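4.2 What you get in the box, and how we used it

We didn't set out to write a product review, but enough people asked which object kit we used that it seems easier to put it all in one place. We bought the Tenetti tabletop set, which sells for $899, and we paid for it out of our own budget. For that you get white printed parts with the markers already stuck on, a printed calibration sheet, and a year of access to Zamer, the company's pose-tracking software. Robot, gripper and cameras are up to you.

My first reaction was that it's a lot of money for plastic, and I still kind of think so. But I've stuck markers on by hand before, and I've spent whole afternoons finding out that one of them was a little crooked, so I get why somebody would pay! Every marker position in the Tenetti set comes in a file that Zamer loads by itself, and Fadi Tarawneh had poses streaming before lunch on the first day.

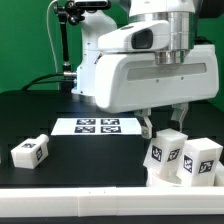
Figure 3. Gripper open above a marked block, with the calibration sheet on the table beside it.

We ran 200 pick attempts per controller, 600 in all, with 3 controllers. The parts went back to new positions between attempts and we didn't try to be neat about it (Arif Jayasinghe did most of the shuffling and has a gift for awkward angles). Most of our tracking losses came when the fingers covered a marker right before the grasp. Having markers on more than one face helps a lot with this - if one goes out of view, Zamer will usually hang on to another. A small part close to the sheet was harder, and we ended up turning down the smoothing so the estimate wouldn't lag behind the arm.

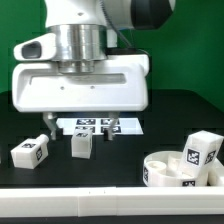

Kavinda Kodikara wrote back after reading our draft that we were being too easy on the kit. At Cuvside they had gone with the cheaper Bepari set and their own tracking code, and in Kodikara's view the parts matter much less than the camera calibration, so the price should be judged on the software alone.

I think that's fair, mostly. If your lab already has tracking code that you trust, you can print your own shapes and save a good chunk of the money. We didn't have that code, and Shafiq Siddiqui figured it would have cost us roughly a month to write something half as steady. Where I'd push back is on containers. A block leaning on the rim of a round one is just the kind of case where our older homemade markers gave us junk, and the curved side makes sticking them on by hand a real pain.
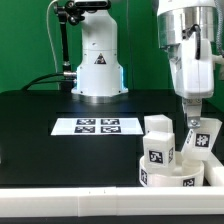

The support side was more of a mixed bag. Tenetti answered our first email the same afternoon and then took until September to fix a bug in the marker file, where two faces of one part had been swapped. Kamrul Patwary caught it when the pose kept flipping over in the logs. We reran every attempt that used that part, and all the results in Section 5 come from the corrected file.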